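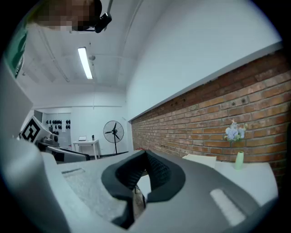 Photo by Begoñe Lorente

How I Keep Cut Hydrangeas From Flopping

Every August I get a bucket of hydrangeas from my neighbor Brenda Henríquez, and for years I killed them by dinner. They'd look gorgeous at noon and like wet tissue by six. I've gotten a lot better at this, so I'm writing down what I do (mostly so I can quit texting it to people one line at a time!).

Cut early. I go out at 7 in the morning with a bucket of cool water and drop each stem in the second I cut it. Pick heads that feel a little papery when you pat them. The soft, squishy new ones are pretty but they wilt no matter what you do, so leave them on the bush another week or two. 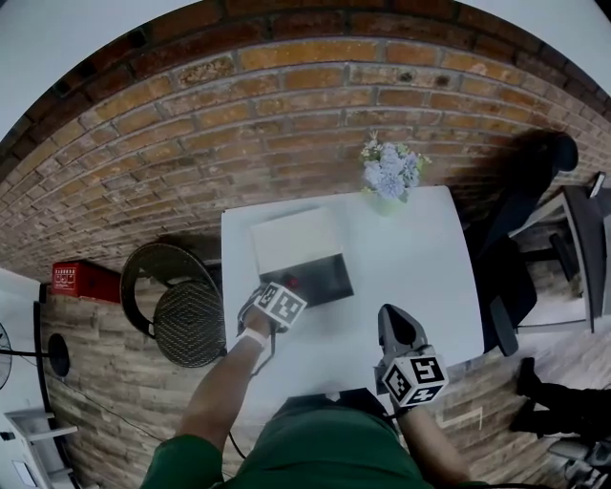

Once you're back inside, strip the leaves. I take off nearly all of them and leave one pair up by the flower if it looks bare. Big leaves drink like crazy and the bloom goes thirsty. Then recut each stem on a long slant with a sharp knife and split the bottom inch straight up the middle.

Now the weird part – alum. It's the pickling powder in the spice aisle, and one little jar lasts me for years. Dip the wet cut end in it, tap off the extra, and put the stem right into the vase. My friend Jocelyn swears by boiling water instead: 30 seconds with just the tips in a mug. I've tried both and I can't tell much difference, but alum doesn't steam up my glasses.
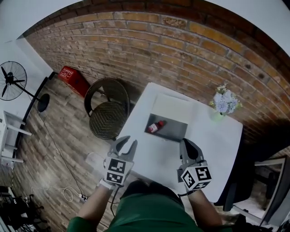
Fill the vase higher than you would for roses, at least two-thirds full, and check it every morning. Hydrangeas can empty a small vase faster than you'd believe. I change all the water every other day and snip a bit off the stems while I'm at it. Keep them out of direct sun and well away from the fruit bowl. I lost a whole bunch to a pile of ripe bananas once and I'm still a little mad.

If one droops anyway, don't toss it! Fill the sink with cool water and lay the whole thing in there, head and all, for 45 minutes. Shake it gently, recut the stem, and let it drip on a dish towel. I'd say most of mine come back, unless the petals have already gone brown and crunchy.

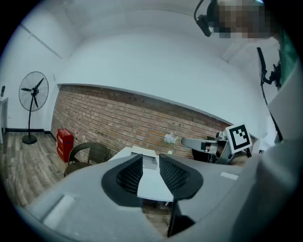 You can also dry them when you're tired of looking at them. Just stop topping up the water and let the vase go empty on its own in a dim corner. The blues fade to a dusty green-gray that I like even better – I have a bunch on top of my fridge from last summer, and they only need a dusting now and then.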